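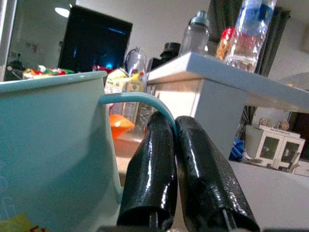
Parveen Fakir wanted to know why a household water storage program should spend its second year on lids, taps and handles when so many wells in the district still need repair. She put the question from the floor at the Skollach town hall, and it shaped most of what was announced there.

The answer from the Clastevau Water Trust is that the wells will be repaired too, on the schedule agreed in March, but that clean water drawn from a good well can be spoiled on its way to the cup. The trust is extending its Safe Storage at Home program to 144 more households in Skollach and the hill settlements to the north. Enrollment is open now and closes when the places are filled.

Skollach, 3 Aug 2023 — The Clastevau Water Trust will supply covered water containers, a year of treatment tablets and two home visits to each household that joins the program. There is no charge to families. The work is paid for by a grant from the Sheikh Family Fund and by a contribution from the Skollach town budget.

The program began last year in the lower part of town, where most families collect water from shared taps and keep it indoors for a day or longer. Trust staff tested water at the tap and again inside the home. At the tap the results were good. Inside the home they were often poor, and the difference was largest in houses where water was kept in an open bucket and taken out with a cup or by hand.

"The pipe was doing its job," said Nazma Wanigasekara, program manager at the trust. "We had people walking home with safe water and drinking something else by evening. A bucket stands open on the floor, children dip into it, someone sets the cup down on the ground and picks it up again. These are ordinary things in any house."

Each household will receive a storage container with a tight lid and a tap near the base, so that water can be drawn without anything being dipped into it. The container is made by Jonley, a regional supplier of plastic housewares, and was chosen after families in the first year tried several models at home. Households will also receive a smaller vessel for carrying.

The carrying vessel was changed as a result of what families said. The model used last year had a wide mouth and no cover, and people complained that it slopped on the steps up from the tap. The handle was also stiff and hurt the fingers when the vessel was full. The replacement has a snap cover and a thicker grip. Families who took part last year may exchange the old one at the trust office during opening hours.

Ms. Fakir, who lives near the upper well, said she was satisfied on the subject of storage but not yet on the subject of repairs. "I will use the container and I will tell my neighbors to use it," she said. "But my pump has been hard to work for a long time, and I would like a date." The trust's engineer, Jinlong Gu, told the meeting that the upper well is first on the list and that the parts have been ordered. He said he would post the repair schedule outside the town hall and update it whenever it changes.

How the visits will work

A trained visitor will come to each home twice. The first visit takes place in the week the containers are delivered. The visitor will help the family choose a spot for the storage container, raised off the floor and out of direct sun, and will show how to clean it and how to use the tablets. The second visit comes several months later. The visitor will test a sample of the stored water and go over the results with whoever is at home.

Results are given to the family first. The trust records them under a household number and does not share names with the town or with the fund. A family with a poor result will be offered another visit and will not lose its place.

Visitors are paid and come from the neighborhoods where they work. Roxana Lungu, who coordinates the visits, said the trust has learned to keep them short.

"Last year we had a long questionnaire and people were polite about it, but they had cooking to do," she said. "Now we ask less and look at the container together. If there is slime around the tap, we clean it together, and that is most of the lesson."

Advice for all households

The trust is also publishing its basic advice for people who are not enrolled in the program. The same advice is printed on a card available at the clinic, the school and the town hall.

Keep drinking water in a container used for nothing else. A container that has held fuel, paint or farm chemicals should never be used for water, even after washing.

Wash the carrying vessel and the storage container with soap and clean water at least once a week. Scrub the inside of the rim and the place where the handle joins the body, where dirt tends to collect. Rinse well and let both dry upside down on a clean rack or cloth.

Carry the vessel by its handle and keep fingers outside the rim. Wash hands before filling and before pouring.

Pour water out or draw it from a tap. If a dipper is the only choice, use one with a long handle, hang it up between uses and keep it for that purpose only.

Keep the container covered at all times and out of the reach of animals. Empty buckets can also be a danger to small children once there is even a little water in the bottom, so they should be turned over or put away.

Follow the dose printed on the tablet packet and wait the full time before drinking. Doses differ between brands. If the water is cloudy, let it settle and strain it through a clean cloth first, and check the packet for the dose that applies to cloudy water.

Who can enroll

Any household in Skollach or the hill settlements that collects drinking water from a shared tap, well or spring may apply. Of the 144 places, 50 are held for homes with a child under five or a person under regular care at the clinic. The remaining places will be filled in order of application.

Families can sign up in person at the trust office behind the Skollach market or through the clinic. Applicants should bring something that shows where they live, such as a bill or a letter from a neighborhood representative. People who cannot come in may send a relative or neighbor. Forms can be filled out by staff for anyone who prefers not to write.

Tania Amarasinghe, a nurse at the Skollach clinic, said she expects most of the held places to go quickly. The clinic will begin telling parents about the program at routine child health appointments. She asked families not to wait for a place before changing how they store water at home.

"A clean bucket with a plate over it is already better than an open one," she said.

The trust will hold a container exchange and open morning at its office later this month. Staff will have 200 of the advice cards on hand, and residents may bring a sample of stored water for testing. Samples should be collected the same morning in a clean, closed bottle.

About the Clastevau Water Trust

The Clastevau Water Trust is a nonprofit organization that repairs wells and shared taps, tests drinking water and supports safe storage in the home. It works in Skollach and the surrounding settlements and keeps an office and a small testing laboratory in the town.

Media contact: Roxana Lungu, Clastevau Water Trust, Market Office, Skollach. Requests for interviews or for the first-year test summary may be left at the front desk.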